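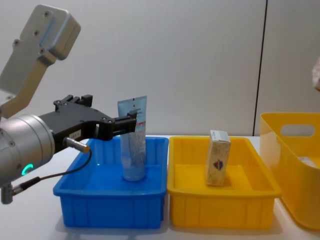

Cedar Home & Tidy Forum > Bathroom > Sorting by colour – does it last?

leite_lady
Posted 5/28/20
Okay, I've finally pulled everything out of the bathroom cupboard and I want to keep it under control this time. My plan is blue tray for tubes and anything squeezy, shallow yellow tray for little boxes (soap, samples, that sort of thing), and the deep yellow bin for whatever's left. The cupboard is 80 cm wide and the trays are the cheap Trenden ones, so I don't mind if they get grotty. Has anyone kept a colour system going for longer than a month? My family ignores labels, but I reckon even they can manage blue and yellow!

zernel60
Member, 1072 posts
I had one for years and loved it. My only rule is that tubes stand cap down, always, so the last of the cream is sitting where you need it. Sachets are trickier. They'll stand up if they've got a bit of stiffness to them, and otherwise they slump over and slide under everything else.

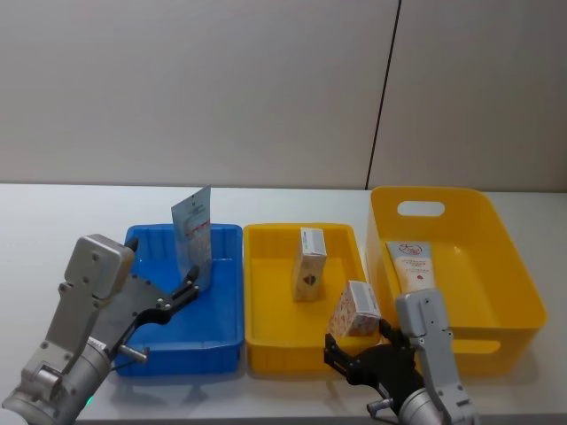 Re: Sorting by colour – does it last?

mothballs
Sorry, but I'm going to disagree. Colour is fine until you buy something that doesn't fit the colours, and then you're standing there at 11 at night holding a foil pouch wondering if it's a tube or a box. I sort by who uses it. One tray each, done, and if yours is a mess that's your problem.

leite_lady
Ha, fair call, but there are 3 of us sharing one moisturiser. Whose tray does that go in?

mothballs
Whoever finishes it and puts it back empty :)

prairie_pegs
I'm with the original poster on this one. Shape works better than owner for us too. I do think shallow trays are the way to go for anything small – you can see the lot from the front and there's no digging. Mine looks a lot like this, tube in the blue and a box in the yellow next to it:

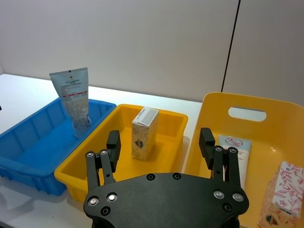 Photo: prairie_pegs, members' gallery

I started last July with one tray and added to it as I went, and I'd do it that way again. If you buy the whole set up front you just end up finding junk to put in it.

zernel60
Agree about the digging. I'd skip the deep bin altogether, to be honest. Mine turned into a graveyard for hotel shampoos and one lonely sock.

leite_lady
Noooo, I love the deep bin! Spare loo rolls have to live somewhere. I might swap the two yellows around though, so the shallow one is closest to the door.

mothballs
Cap down is good advice, I'll give you lot that much. My sunscreen's been lying on its side all summer and I've been squeezing it like a lemon. Do they stay up in a tray with that much room, or do they topple when you open the cupboard?

prairie_pegs
The fat-capped ones are pretty steady. Skinny ones I lean against the side.
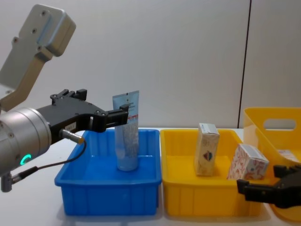 Cap down in the blue tray.

mothballs
Right, I'm trying it with the sunscreen and the hand cream. I'm still not colour coding.

leite_lady
We'll get you yet! Off to have it out with my lot about the loo rolls – will report back once the cupboard's been lived in for a few weeks.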